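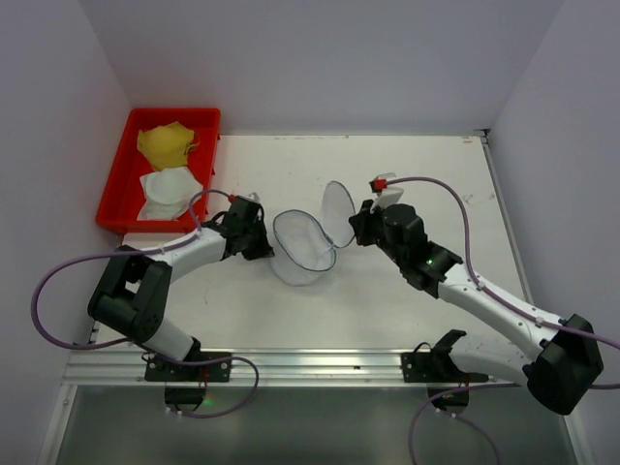 Warum testet ihr Greifer ausgerechnet an durchsichtigen Klappdosen und nicht an Holzwürfeln, fragte Vichien Luangrath im Mai über das Kontaktformular. Die Frage kommt oft, deshalb steht sie am Anfang.

Mit Holzwürfeln haben wir angefangen. Jeder Greifer, den wir in der Werkstatt hatten, konnte sie nach kurzer Einrichtung aufnehmen, und die Unterschiede zwischen den Modellen verschwanden im Rauschen. Dünner, klarer Kunststoff ist schwieriger. Er gibt nach, er spiegelt, und eine Tiefenkamera sieht oft nur die Tischplatte dahinter. Bei einer Dose mit angehängtem Deckel kommt dazu, dass beide Arme aufeinander abgestimmt arbeiten müssen.

Welche Greifer vergleicht ihr?

Zwei Parallelgreifer. Intern heißen sie Ongart und Ostent. Der Ongart hat die schmaleren Backen und den kürzeren Hub, der Ostent die breiteren Backen und eine weichere Regelung der Schließkraft. Beide lassen sich an denselben Handgelenkflansch schrauben. Sauggreifer sind nicht Teil dieses Vergleichs.

Wie ist der Arbeitsplatz aufgebaut?

Weiße Tischplatte, helle Wände an drei Seiten, vorne eine Aluminiumschiene. Beide Arme sitzen mit schwarzen Montageplatten auf dieser Schiene. Der Abstand der Platten wird vor jeder Reihe nachgemessen und die Schrauben werden nachgezogen. Wer den Aufbau nachbauen will, sollte die Schiene zuerst ausrichten und erst danach die Arme montieren. Umgekehrt geht es auch, kostet aber einen halben Tag.

Was genau ist die Aufgabe?

Der linke Arm hält oder führt das Unterteil, der rechte fasst den Deckel am Rand. Gewertet wird in drei Stufen: Deckel gefasst, Deckel bewegt, Dose in der verlangten Endlage abgestellt. Ein Versuch gilt als abgebrochen, wenn der Controller eine Kraftgrenze meldet oder jemand den Taster drückt. Verformte Dosen werden aussortiert und nicht noch einmal verwendet.

Wie viele Versuche habt ihr gemacht?

Insgesamt 3.823 über alle Aufgaben. Darin sind die Läufe zur Einrichtung enthalten, die wir nicht auswerten. Für die Klappdose allein sind es je Greifer 205 gewertete Läufe.

Und wer war besser?

Bei der Klappdose der Ostent, gemessen an den Abbrüchen: 39 gegenüber 58 beim Ongart. Die meisten Abbrüche des Ongart entstanden beim Fassen des Deckelrands. Die schmalen Backen treffen den Rand zwar genauer, drücken ihn aber schneller ein, und dann rutscht der Deckel seitlich weg. Bei weichen Teilen wie Stoff oder Masken sehen wir bisher keinen Unterschied, der eine Empfehlung rechtfertigen würde.

Welche Kamera ist für durchsichtige Teile geeignet?

Wir verwenden eine feste Kamera mit Blick auf den Tisch und zusätzlich eine kleine Kamera am Greifer. Die feste Kamera reicht für die grobe Lage. Für den Deckelrand braucht es die Nahansicht. Tiefendaten haben wir bei klarem Kunststoff ganz abgeschaltet, das Farbbild war zuverlässiger. Wichtiger als das Kameramodell ist das Licht: gleichmäßig, von oben, ohne harte Reflexe auf der Dose.
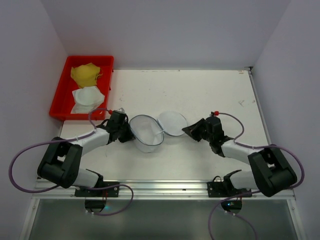

Mir fehlt in dem ganzen Vergleich der Controller, schrieb ein Leser unter die vorige Fassung dieser Seite, denn mit einer schlecht eingestellten Kraftregelung verliert jeder Greifer. Der Einwand ist berechtigt, die beiden folgenden Antworten sind deshalb neu.

Welchen Controller setzt ihr ein?

Alle gewerteten Läufe wurden mit dem Wornirora gefahren. Davor hatten wir den Skorkness im Einsatz. Er lief stabil, konnte die Schließkraft aber nur in groben Stufen vorgeben. Für feste Teile genügt das. Bei der Dose lag eine Stufe zu niedrig und die nächste zu hoch. Die alten Skorkness-Läufe haben wir aus dem Vergleich genommen, sie stecken aber noch in der Gesamtzahl.

Waren die Einstellungen für beide Greifer gleich?

Nein. Jeder Greifer bekam eine eigene Einstellung von Kraft und Schließgeschwindigkeit, die vor der Reihe festgelegt und danach nicht mehr geändert wurde. Gleiche Zahlenwerte hätten den Ongart benachteiligt, weil sich die Kraft dort auf eine kleinere Fläche verteilt.

Wie führt ihr die Kabel?

Außen am Arm entlang, mit einer Schlaufe um den Ellbogen und dann vorne an der Schiene nach unten. Die Schlaufe muss so lang sein, dass der Arm voll gestreckt werden kann, ohne am Stecker zu ziehen. Zu kurze Kabel waren in den ersten Wochen unsere häufigste Fehlerursache. Ein loser Stecker zeigt sich meist als kurzer Aussetzer und wird leicht für einen Softwarefehler gehalten.

Kann man die Arme einzeln betreiben?

Ja. Für Aufgaben ohne Deckel reicht ein Arm. Der zweite wird dann in Parkstellung gefahren und bleibt eingeschaltet, damit die Kalibrierung erhalten bleibt.

Wie oft kalibriert ihr?

Einmal am Morgen und nach jedem Greiferwechsel. Dienstags prüfen wir außerdem die feste Kamera gegen ein Schachbrettmuster auf dem Tisch.

Gebt ihr die Messdaten weiter?

Die Auswertung ja, auf Anfrage als Tabelle. Die Videoaufnahmen geben wir derzeit nicht heraus. Bitte in der Anfrage angeben, welcher Greifer und welche Aufgabe gemeint sind.

Kann ich einen eigenen Greifer zum Testen schicken?

Grundsätzlich ja, sofern er auf unseren Flansch passt oder ein Adapter beiliegt. Wir brauchen vorab das Gewicht, den maximalen Hub und die Belegung des Steckers. Den Rückversand zahlt der Einsender.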